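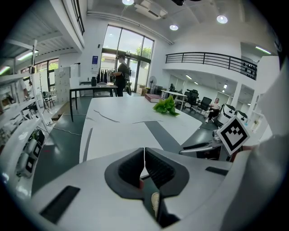 Figure 1. Gripper work at the long table, Vello workshop, Gikdale.

3.2 Effects on staff

Vello introduced gripper-based handling in June. Before the change, two employees sorted 1520 small parts per shift by hand. Both now spend 70 minutes of each shift checking results and correcting errors — work that was not in their original job descriptions. They reported less wrist strain but more time spent waiting. Training on the Lalano software took 140 minutes per person.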